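Seok Bench @seokbench
2019-03-14

1/
OK a few of you asked how I keep the glove gripper going, so, thread! The glove is the Brullen build, the one you wear on your hand, with the marker board on top. Nearly everything that goes wrong with it goes wrong in a boring place.

2/
Start with the straps. Before anything gets plugged in I put the glove on, do up the wrist first and then the back of the hand, and make a fist. If the marker rocks when I make a fist, it all comes off and I start over. Snug, but I still want to be able to feel my fingers at lunch.

3/
(I used to do the hand strap first. Whole thing crept toward my knuckles all morning and I kept blaming the tracking. Sorry, tracking.)

4/
Then the marker plate. Two screws on our bracket, the tiny kind that vanish into carpet. I go finger tight, then a quarter turn with the driver. One drop of the weak blue threadlocker and leave it overnight. Please don't use the red stuff. I did that in December and ended up drilling it out and making a new bracket.

5/
Keep the printed board CLEAN. Dry microfiber, no spray. Alcohol took the black right off one corner of our first board, and the tracker went from fine to hopeless in an afternoon. I have spares now, all printed on the matte stock from Vikley. Glossy looked great on my desk and awful near a window.

6/
Cable! This is the big one. It leaves the glove at the wrist and it needs slack there, a loop big enough to poke a thumb through. Then arm all the way out, turn the wrist both ways, and watch what the loop does. If it goes tight at any point, more slack. I have replaced that connector more often than every other part put together.

7/
And then the grip check, which I like best. Soft stuff on the table, arm out over it, close, let go, again. I do 10 grabs on each toy and watch the readout for a finger that lags. Plush is great for this, it squashes enough that you see the full travel and it doesn't mind being dropped.

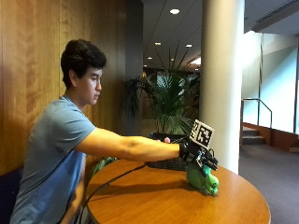
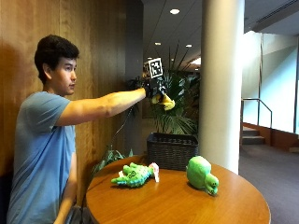 Marker up, cable on, green plush on the table.

8/
What I'm looking for in the readout: both fingertips should start moving together and stop together. If one stops early it's usually fluff. Yes, the toys shed. There's a gap behind each fingertip on ours that collects green fuzz like a dryer filter. Tweezers, then a puff of air.

9/
If it isn't fluff, check the little pivot pin. Ours drifts out sideways a hair at a time and starts rubbing on the housing. Push it back, wiggle, try again. If it drifts again the same day it wants a new pin. I keep a bag of them taped inside the lid of the case, after the week I kept them "somewhere safe."

10/
The yellow fingertips get their own wash. Warm water, a drop of dish soap, air dry on a paper towel. They get slick from hands and tabletops way before they look dirty, so go by feel. Drag one across the table with a little weight on it. If it glides, wash it.

11/
They do wear out. I swap the pair at 8 weeks, both sides together even when one still looks perfect. Mixed old and new gave me a grip that pulled everything to the left, and I lost most of a day recalibrating a thing that had nothing wrong with its calibration. Grr.

12/
Speaking of which, calibration. Open all the way, hold, close all the way on nothing, hold, save. Then do it again and compare. On ours I let the two runs differ by 7 counts on the encoder and no more. Past that I go back up to post 8 and go fuzz hunting.

13/
Do the calibration with the glove ON A HAND. I know it's easier with it lying on the bench! But the straps pull the back plate a bit and the closed position shifts. My bench numbers were lovely and totally useless.

14/
Somebody's going to ask about software so: we log with Traviro, and the only setting I ever touch is the smoothing. I turn it off for checks. With it on, a sticky finger looks like a slightly lazy finger and you sail right past it. Turn it back on after. (I have a sticky note for this. The sticky note says SMOOTHING.)

15/
End of day: unplug at the box, never by tugging the wrist end. Coil the cable loosely, big circles. Glove goes in the case palm down with the board up, nothing on top of it. The liner comes out and goes on a hook. Different people wear this thing and the liner is, um, shared. Wash the liner.

16/
Stuff I've stopped doing: oiling the pivots (it just made a paste with the fuzz), zip ties on the wrist loop (too stiff, hook-and-loop wraps are nicer), and trying to fix a bent marker bracket by bending it back. It never goes back flat. You'll squint at it and tell yourself it did.

17/
Stuff I still haven't figured out: a click on the closing stroke, only when it's cold in the building, gone after some minutes of use. Doesn't show in the log at all. I've had the fingers apart for it and found a crumb. The click is still there. If you've got the Brullen build and yours clicks too, tell me what you did!

18/
Oh, and the screws in post 4 are M2, several people have messaged already. Buy more than you think. Mine are all in the carpet.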